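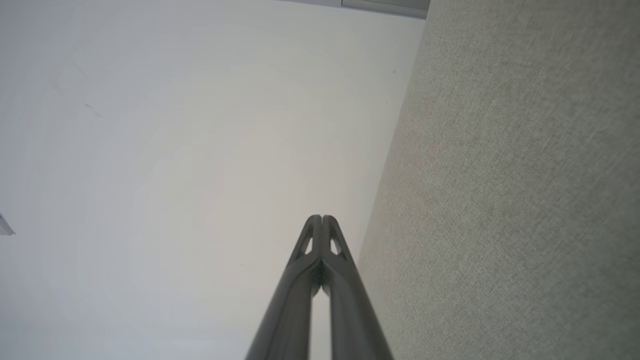
I clean my bird feeders every Tuesday, straight after breakfast, and I've got it down to a routine that even my worst tube feeder can't spoil. Take everything apart before it goes anywhere near water. The perches, the ports, the base, the lot. What you're hunting for is the muck that gathers where two parts meet, a dark speckled patch like the one between those two grey fingers, just under the little triangular holes. On a feeder it hides behind the seed ports, and a quick rinse goes straight past it. I use an old bottle brush for the tube and a Skilov pipe brush (the thin one) for the corners.

Soak the bits for 15 minutes in hot water with a squirt of washing-up liquid, scrub, rinse until there are no bubbles left, and then let everything dry completely. I mean completely! Seed that goes into a damp tube clumps at the bottom and sprouts, and then you're poking it out with a knitting needle like I was all last September. Keep a bucket just for this and do it outdoors if you can, with gloves on. My kitchen sink is for people.

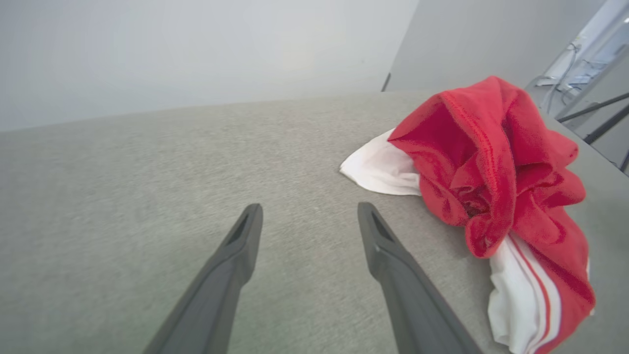
Pale grey fabric with a soft mottled weave.

While the feeders dry I make fat cakes. My mix is 225 g of lard to 300 g of dry stuff, mostly porridge oats and sunflower hearts, with whatever crumbs are left at the bottom of the seed bin. Melt the lard slowly, take it off the heat, stir in the rest and press it into yoghurt pots. Poke a hole down the side of each pot first and thread the string through, or you'll forget (I do, about half the time) and end up drilling a frozen fat cake. Nothing salted goes in, and no fat from the roasting tin, which stays soft and gets on feathers.

They go in the fridge overnight and come out of the pots if you squeeze them a bit. The starlings in Hirkthorpe can finish three before lunch, so I put mine in a cage feeder, a cheap Fismont one with a stiff lid, and the blue tits at least get a look in.
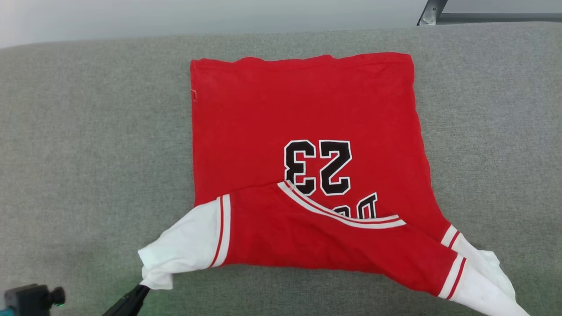
Red jersey with white sleeves, number 23.

Seed storage next. I had mice in the shed the winter we moved from Toft, and they went through a plastic tub in a night. A metal bin with a tight lid sorted it. Buy small bags in summer, tip the old seed out before you add the new, and put the old stuff back on top so it gets used first. If it smells musty, bin it.

Oh, and move the feeders along a bit every few weeks. The grass underneath will thank you, and so will whoever has to rake up the husks.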